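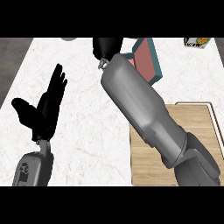

Rendered view: a robot's left arm, its black hand held open above a marble worktop.

To: Marshals' list
Subject: Re: Radio procedure at the Plonero meeting

Members who replied to the earlier notice will find the position set out below. The original enquiry is quoted in part so that those who joined the list this month can follow it.

> Could the club please confirm which radio channel flag posts
> should use at Plonero? The supplementary regulations say
> channel 3, but the post sheets handed out at Kassab in the
> spring said channel 4. Several of us were also unsure whether
> the post chief or the deputy should answer the roll call.
> Finally, is signing-on still at the Ekska gate? The entrance
> was shut when we went to look at the parking.

Channel 4 is correct for all flag posts. Channel 3 is reserved for recovery and medical vehicles, and post staff should transmit on it only when told to do so by race control. The supplementary regulations contained an error, and an amended page will be displayed at signing-on.

Roll call will be answered by the post chief. Where the post chief is not yet in position, the deputy may answer and should say so. Posts are called in numerical order from the start line, and a post which does not reply will be called again at the end. Please do not answer out of turn.

Signing-on has moved from the Ekska gate to the Clurkeo paddock office, on the inside of the circuit. It opens at 6.45 am and closes at 7.30 am. Marshals arriving after that time must report to the chief marshal's desk before going to any post. The Ekska gate will remain locked throughout the meeting, and the crossing beside it may not be used on foot.

The entry at present stands at 49 cars against a grid limit of 50 for the long race. A full grid on the short circuit leaves very little time between the leaders and the back markers, and post chiefs are asked to place their most experienced blue flag marshal on the first session. Yellow flags are to be withdrawn only when the incident has been cleared and race control has acknowledged the report.

Radios will be issued against a signature and must be returned to the paddock office by the person who signed for them. Two sets went home in kit bags after Kassab and one has yet to come back.

Members who have not stated their preferred duty should reply to the list secretary by noon on Tuesday. Replies should give grade, licence number and any need for a seated post.

Marshals' Secretary
For the Race Meetings Office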